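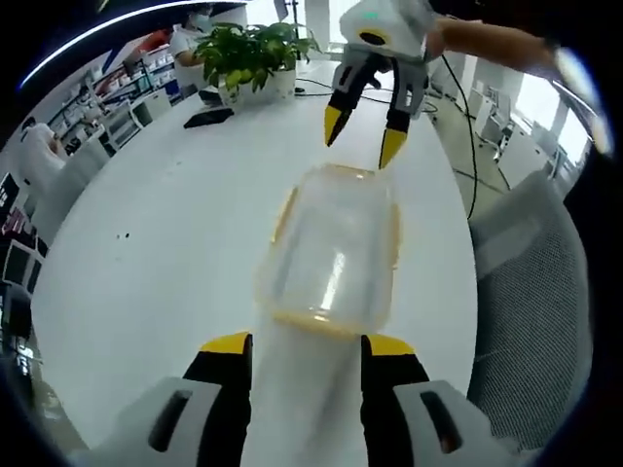 Endwood Pair
Two hand-held grippers for recording tabletop chores

Item 1426
In stock, ships from Partington

The Endwood Pair is a set of 2 grippers that a person holds, one in each hand, to do a job the way a robot would have to do it. The recordings are used to train a robot arm on the same job. Each gripper has two black fingers with yellow tips.

What it can handle

Buyers ask whether a machine trained this way can do housework or bench work yet. For a few jobs, yes. Moving a rigid container from one spot on a table to another is well within reach. Putting parts in a bin is too, if the bin stays where it is. Lids are harder. Clear plastic is harder than colored plastic. Folding laundry and clearing a full sink are still slow, and we don't recommend buying the set with either one as your only goal.

Ondomari, a small packing shop, used the set to record 463 runs of one task, placing empty tubs on a tray. Their arm now does the task during the day shift with a person nearby. "It's slower than I am," says shift lead Domenica Marti. "It does tubs and that's all it does. We still wipe down and restock by hand."

In the box

Left and right grippers
Spare fingertips
Two cables
Printed setup guide

Before you order

Robot arm not included. The set works with the Kusham arm mount, sold separately. Plan on 60 practice runs before you keep any recordings. New users tend to close the fingers too early, and those runs have to be thrown out.

Fingertips wear with use and can be replaced without tools. Wipe the grippers with a dry cloth. Don't use them on hot pans, knives or anything wet.

Returns are accepted on unopened sets. For questions about a particular task, write to Thiện Triệu in product support and include the size and weight of the object.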